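Handheld gripper demos on dark clothes – share your results

durkel_dan
Started on February 6, 2020

Hi all! I'm finally collecting folding demos with the handheld gripper and having a blast. My goal for the Jilley set is 113 good clips of black clothing on a bed, since dark fabric is where our policy falls apart. I'm doing it in a regular bedroom with all the bedding left out.
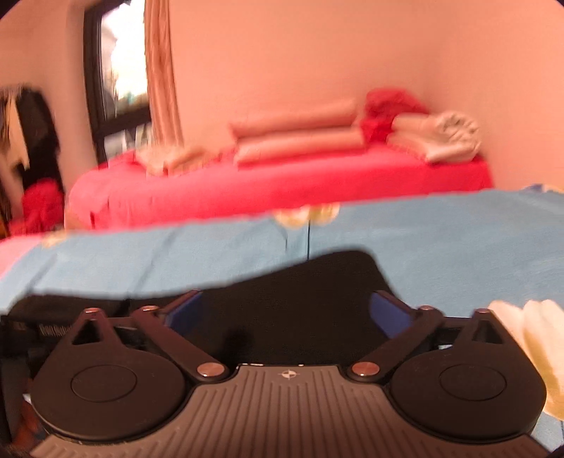 I also keep each clip to one fold and start over if I fumble the first grab. It's slow going, but the clips are so much easier to label later!

nevska17
Love this! I'd keep the fumbles, though. Our model only got good at second tries once we stopped throwing them away. For black cloth I go in low, with one finger close to the folded edge.

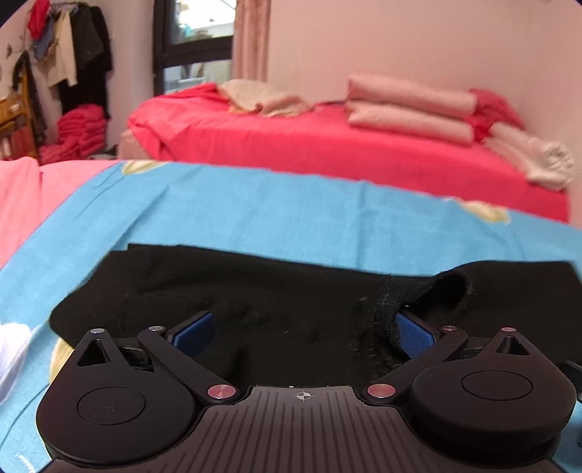 Photo: Neelam Solanki

Edges are everything with black fabric – the middle gives the model almost nothing to look at.

durkel_dan
Hmm, I don't agree on fumbles. With a set this small, 17 bad grabs would teach it bad grabs. Speed is my real problem. When I swing the tool, the room smears and tracking gets shaky.

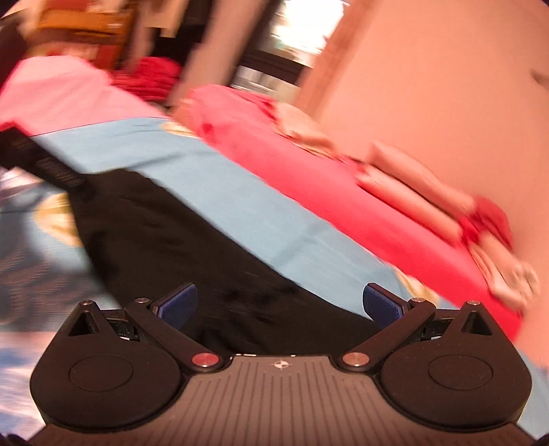
Re: Speed and blur

malhotra_m
Slow down on the turns and move at normal speed for the grab. I went through 2749 clips last July and the blurry ones were nearly all from people rushing between folds. I'm with nevska on fumbles, by the way. Tag them and decide at training time.

durkel_dan
OK, tagging I can live with! Next up is knitwear, laid out long across the bed.

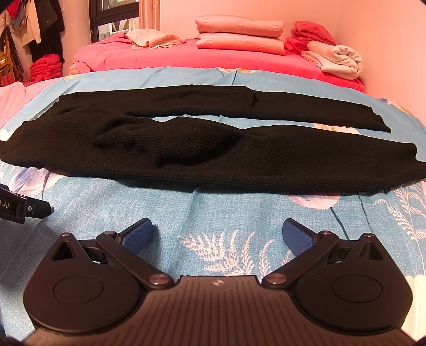 jilleyfan5
Do you need to change the bedding between clips?

nevska17
Every few clips is plenty. Swap the sheet or move the blankets, and put the garment down a different way each time.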